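Toy library in Dreston to stay open through the summer

The toy library on Dunmore Street in Dreston will not close in June, as many families had feared. The town has agreed to let it keep its two rooms on the ground floor of the old post office until the end of next year. The decision was made in March, and the parents who use the library were informed by letter.

The library lends toys, puzzles and board games to families with children under the age of seven. At the moment 183 families have a card. A card costs 12 dollars for one year, and with it a family can take home up to four things at one time and keep them for three weeks.

"For me this is very good news," said Selamawit Admasu, who has two sons and comes to the library every month. "Children grow so fast. They like a puzzle very much, and then after a few weeks it is too easy for them. I cannot buy a new one each time, and also I don't have the place at home."

The problem started last fall, when the town wanted to rent the rooms to a private company. The rent for the library is low, and the building needs a new heating system. Several parents wrote to the town office, and in January a meeting was held in the school gym in Drevstead. Around 90 people came, more than the organizers had put out chairs for.
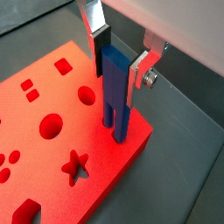
Shape puzzles are among the toys for small children. A red foam block with cutouts, one of them a star.

Rebecca Villa, who has managed the library for six years, said that puzzles and building toys are the most borrowed. Toys with batteries are less popular than before. She thinks that many parents are tired of the noise, and that batteries have become expensive.

Missing parts are the biggest work for her. When a toy comes back, it is checked at the desk against a card that shows what belongs to it. If one part is lost, the family is asked to look again at home and has two weeks to bring it. After that they pay a small amount, but Villa said that most parts are found, very often under a sofa or in the car.

"We had one wooden train that came back without the last wagon," she said. "The wagon arrived by mail in the spring, from the grandmother in another state. It had been in her garden the whole winter."

Under the new agreement the library will pay a little more rent than now. To cover this, the price of a card will go up by 2 dollars from September. Families who already have a card will pay the old price until it ends. The town will repair the heating, and during this work the library will use only the smaller room. Large toys, such as the slides and the play kitchen, cannot be borrowed in that time.

The opening hours will also change a little. In the summer the library will open at 9 in the morning, one hour earlier than now, and there will be a late opening once a week until 7 in the evening. Parents who work had asked for this at the meeting.

The library also accepts toys which are clean and complete. Soft toys cannot be taken. Anyone who wants to give something is asked to speak first with the desk, as the space for storage is limited until the repairs are finished.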